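How to Re-Lace a Child's Trainer with Elastic Laces and a Cord Lock

Level: beginner
Time: one evening, including the test walk

Elastic laces turn a lace-up trainer into a slip-on. The child pulls the heel loop, pushes the foot in and goes. The method below works on low-cut trainers with four to seven pairs of eyelets. It also works on canvas shoes with metal eyelets. It doesn't suit boots with speed hooks, because elastic cord slides off the hooks when the ankle bends.

What you need

- One pair of round elastic laces with cord locks and end clips
- Sharp scissors
- A fabric pen or a strip of masking tape
- A blunt needle or a short length of stiff wire, if the eyelets are punched and not lined
- The socks the child normally wears with the shoes

Elastic laces come in two common forms. Round cord takes a spring lock and can be adjusted after fitting. Flat elastic takes a metal crimp or a knot and can't be adjusted without starting again. Use round cord for growing feet. The steps below assume round cord. I used the Grudby 900, the longer of the two cords Grudby sells with a lock in the packet. The shorter one, the 731, ran out at the fifth pair of eyelets on a wide shoe.

Before you start

Put the shoe on the child with the original laces tied at normal tension. Mark the lace with the fabric pen on the outside of each top eyelet, left and right. These marks record the gap between the two sides of the lacing, and you will copy that gap later.

Take the old laces out and keep them. Brush grit out from under the tongue and wipe each eyelet. Grit is the main cause of early wear on elastic cord. Check the eyelets with a fingertip for sharp edges. A metal eyelet with a burr can be smoothed with fine sandpaper wrapped around a pencil. A torn punched eyelet should be skipped, together with its partner on the other side.
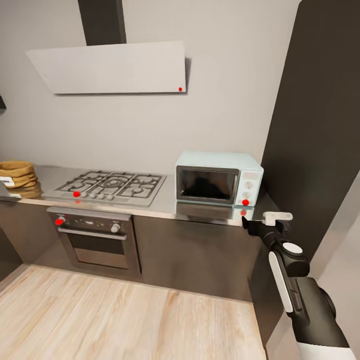

Lacing the shoe

1. Find the middle of the cord by holding the ends together. Mark it with tape.

2. Feed both ends down through the bottom pair of eyelets, from the outside to the inside. The taped middle should sit flat across the bottom of the tongue.

3. Cross the ends under the flaps and bring each one up through the next eyelet on the opposite side.

4. Cross the ends over the tongue and go down through the next pair. Continue, alternating under and over, to the top. On a shoe with an odd number of pairs, the ends finish on the inside. If so, start again with step 2 reversed, so that the ends come up through the top eyelets. The lock has to sit on the outside.

5. Pass the cord through the tongue loop, if there is one, before the last crossing. A tongue without a loop tends to drift toward the outer side of the foot. A small slit in the tongue is sometimes suggested. It frays on mesh and I don't recommend it.

6. Remove the tape.

Setting the tension

Tension is set from the toe upward. Pull each crossing until the cord lies flat without stretching, then move to the next. Don't pull everything tight from the top. The upper crossings will take all the strain and the toe end will stay slack.

Compare the gap at the top eyelets with the marks on the old lace. Elastic should be set slightly closer than the original gap, by the width of one eyelet at most.

Thread both ends through the cord lock. Press the button, slide the lock down to the tongue and release. Put the shoe on the child with the usual socks. Two checks are needed:

- The foot goes in without the lock being pressed.
- The heel stays down when the child stands on tiptoe.

If the first check fails, loosen the top two crossings only. If the second fails, tighten from the third crossing up – the toe end has little effect on heel lift. 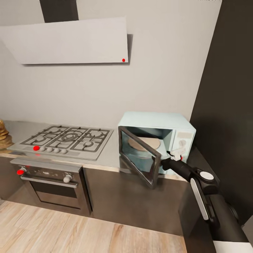 Trimming and closing the ends

Don't cut yet. Have the child wear the shoes indoors for an hour, including stairs. Elastic settles during the first wear, and the lock usually needs to move down a little.

After the test, stretch both ends gently away from the lock and cut them to the length of the child's index finger. Shorter ends pull back through the lock and can't be recovered. Longer ends catch on bicycle pedals. Push the cut ends into the lower half of the end clip, tie a single knot in each, and snap the upper half closed over the knots. Tug hard to test it.

Tuck the clip under the second crossing.

Problems and fixes

The lock slides during running: the cord is too thin for the lock. Kaneko locks have a narrower channel and hold thin cord well. The standard Flutus lock doesn't.

Pressure on top of the foot: skip one crossing at the sore point and run the cord straight up on each side to the next pair.

One shoe feels looser: feet differ in size. Set each shoe separately and ignore whether the ends match.

Cord turns fuzzy at one eyelet: recheck that eyelet for a burr and replace the cord.

Wash the shoes with the elastic in place, in cool water, and dry them away from a heater. Heat shortens the life of the cord more than wear does.

Text by Orlando Paucar. Lacing order checked by Asif Jafri.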